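Small Objects, Ordinary Rooms: An Interview Following the Open Day at the Nivarau Laboratory

2022-02-20
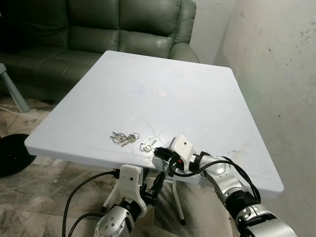

The Nivarau Laboratory for Household Manipulation opened its doors to the public for one afternoon this month, the first such occasion since the group moved into its present building. A total of 439 visitors registered at the front desk. Many were families from the neighboring streets, and a considerable number were students from technical high schools in the district. Demonstrations ran in the ground floor rooms from noon until early evening, and members of the research staff answered questions throughout.

After the event, the communications office spoke with Tahira Kakakhel, who directs the laboratory, and with Khurram Lodhi, senior engineer for the two-armed systems. Sadia Dogar, who coordinates public programs, joined for part of the conversation. The interview took place in the second floor meeting room and has been shortened for publication.

Dr. Kakakhel began with the decision to hold an open day at all. The laboratory had received requests for school visits for several years and had accepted very few of them. "We were cautious," she said. "A research room is full of cables and half-finished work. We used to think that we should wait until there was something polished to present. The staff persuaded me that visitors would be more interested in the work as it stands."

The program was accordingly built on tasks that the group carries out in an ordinary week. Visitors saw arms picking up keys from a table, moving cups from one shelf to another, closing drawers, and folding small towels. No special routine was prepared. Mr. Lodhi explained that the engineers were asked to run their usual sessions and to speak aloud as they did so.

Keys drew the largest groups. According to Mr. Lodhi, this came as a surprise to the younger engineers, who had expected the towel folding to be the favorite. "People know keys," he said. "Every visitor has stood at a door with a bag in one hand, trying to get hold of the right one. They watch the gripper come down to the table and they know exactly what the difficulty is."

Asked to describe that difficulty in technical terms, he spoke first of shape. A bunch of keys has no fixed outline. Each time it is put down, the blades spread in a different direction and the ring lies at a different angle, so a stored model of the object is of limited use. The second matter is height. A key lying flat rises only slightly from the surface, and the fingertips must come very close to the table without pressing on it. The third is shine. "Metal gives the cameras trouble," he said. "The light changes by a small amount and the edge you were relying on is somewhere else."

The laboratory approaches a key ring in one of two ways. The gripper may close on the ring itself, where enough of it stands clear, or it may draw the whole bunch toward the edge of the table and take hold of it there. Mr. Lodhi noted that people do the second without thinking. "Watch someone pick up a coin from a counter," he said. "They slide it to the edge. It took our group a long time to treat the edge of the table as a tool, and I think we were slow about that."

The use of two arms is a separate question, and one that visitors raised often. Several asked why a machine should need two arms to pick up one set of keys. Mr. Lodhi replied that a single arm is often sufficient for the pick itself. The second arm matters for what follows, such as passing an object across, holding a bag open, or separating two items that have become hooked together. The group therefore prefers to keep both arms in service during simple sessions, so that the same equipment and the same methods serve for the harder ones.

Visitors also commented on the furniture. The ground floor rooms are fitted out with household tables, sofas, and stools, most of them secondhand. Dr. Kakakhel confirmed that this is a matter of policy. In its first years the group worked on a black laboratory bench with fixed lighting, and results obtained there did not carry over well when the same system was tried in an apartment. "The bench was kind to us," she said. "A home has scratches on the table and marks on the wall. There is a cord on the floor. If the system has only ever seen a clean black surface, it will take a scuff for an object and try to pick it up. We have recordings of that."

White plastic garden tables have been especially useful in this respect. They are light, they are found in a great many homes, and their surfaces show wear quickly. Jawad Rind, a technician who has since moved to the group's partner firm Pralludar, first proposed them. The purchasing office questioned the request at the time, Dr. Kakakhel recalled, and approved it after one exchange of letters.

On the question of data, Mr. Lodhi reported that the group had recorded 631 key sessions before the open day. Each session begins with the keys placed by hand, with no instruction as to how they should lie. Staff members were at first too tidy in their placement. They tended to set the keys near the middle of the table with the blades pointing away from one another. The group now asks those placing the keys to drop them from a low height, and to vary the distance from the edge.

Asif Sial, a doctoral student, took charge of the key table for much of the afternoon and allowed children to do the placing. Dr. Kakakhel described this as the most valuable part of the day from a scientific point of view. "Children do not place keys the way engineers do," she said. "One girl hung hers half over the edge. Another put one bunch on top of the other and stood back with her arms folded. Mr. Sial asked both families for permission to keep the recordings, and they agreed."

The communications office asked whether every attempt had succeeded. Mr. Lodhi answered that it had not, and that the staff had been told to say so plainly. During one stretch in the afternoon, the system failed on 8 attempts in a row. The cause was a fingertip pad that had worked loose, and the pad was replaced in front of the visitors. "I was uncomfortable for those minutes," he said. "Then a man in the second row asked to see the old pad, and it went from hand to hand around the room. They asked better questions after that than they had before."

Ms. Dogar spoke about safety and the arrangement of the rooms. Visitors stood behind a line of tape at a distance set by the engineers, and an operator with a stop button was present at each station. Anyone who came forward to place an object did so with the arms halted, and the operator called out before motion resumed. The procedure was adapted from the one used for visiting researchers. No incidents were recorded. Ms. Dogar added that the tape should be wider next time, and in a brighter color, as several small children did not notice it.

She also reported on the comment cards. The most frequent request was for seating, followed by a request for written explanations in larger type. A number of visitors wished to know when a system of this kind could be bought. Dr. Kakakhel was careful on this point. The laboratory does not sell equipment and does not set dates for others. "I told people that I would be pleased to see a machine that could tidy a hallway table reliably in a home it had never been in," she said. "I did not tell them when. I have been wrong about dates before."

Some visitors had asked about employment, and in particular whether such machines are meant to take the place of home care workers. Dr. Kakakhel said that she regarded the question as a fair one. The laboratory's present study, carried out with the Walczak residence for older adults, concerns small tasks that residents would like to do for themselves and find hard on account of weak grip or limited reach. Keys dropped on a floor or pushed to the back of a table were named by many residents in early conversations. "The care staff at Walczak have been part of the study from the start," she said. "They tell us which tasks they would be glad to hand over and which they would not. Picking things up is on the first list. Breakfast is on the second, because that is when they find out how a person has slept."

The next stage of the work will involve bags and coat pockets, in which the object cannot be seen at all. Mr. Lodhi expects progress to be slow. A set of fingertips with touch sensing, developed under the project name Stisness, is being tested on the right arm only, and the left will follow once the wiring has been simplified. Cable routing along the arm remains a practical concern. A loop that is too short pulls at the wrist when the joint turns, and a loop that is too long catches on the furniture.

A second open day is planned for June. Ms. Dogar stated that it will run for a full day and that school groups will be received in the morning, with no more than 7 groups admitted. Registration will be handled by the public programs desk, and teachers who wrote to the laboratory in earlier years will be contacted first. Visitors who wish to try the key table are welcome to bring their own keys, provided that any remote control or alarm fob is removed beforehand.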